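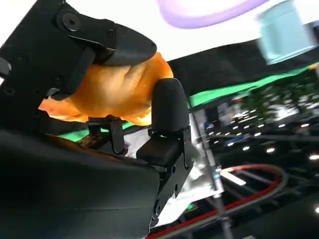
2 min read

Gripper crushes fried food about half the time, competition in March. Help?

Posted by wobblywrist on 11/25/19

Hi all! I'm on a student team of 3 and our task this season is food handling. The robot has to pick up a piece of fried food, carry it over to a plate and set it down without wrecking it. We get points off for every broken bit, and the crispy thin edges count (ugh).

We're using a two-finger gripper with rounded black pads on the tips. It grabs fine! Too fine, I guess. The puffy pieces are all different shapes, so the spot where the fingers land is never the same, and when both pads end up on a hollow part it just caves in. If I turn the force down, the piece slides out as soon as the wrist tilts. We've done 692 grabs since school started and I can't say the last hundred were any better than the first hundred.

I set force in the Varnero software, which goes from 0 to 2,000, and I've been hanging out between 300 and 500. Is there a magic number, or am I fixing the wrong thing? Also, my teammate wants to put sandpaper on the tips and I would love a reason to say no.

gravy_bot
We did this same task last year and came in 19th, so take it for what it's worth. I'd leave force alone for a week and work on closing speed. Ours was slamming shut and the damage was done before the force limit ever kicked in. We had it close fast until it was almost touching, then crawl the rest of the way, and that saved a ton of pieces.

Also, do you have to tilt the wrist that much? We kept ours close to level for the whole carry and could get away with a much lighter squeeze. It's slower, but we never ran out of time anyway.

And no sandpaper, please. It'll shred the crust and you'll be picking crumbs out of the finger joints all night. Thin silicone sleeves, washed between runs.

Droltine_dad
Get the Modise soft fingers. Problem solved.

tuesdaytorque
Check your rules before you buy the soft ones, our league makes you keep the fingers you registered with. I agree with the slow close. One thing I'd add is to practice on food that's been sitting out a while too, because ours went leathery by the afternoon rounds and all our settings from the fresh stuff were off. Good luck in March!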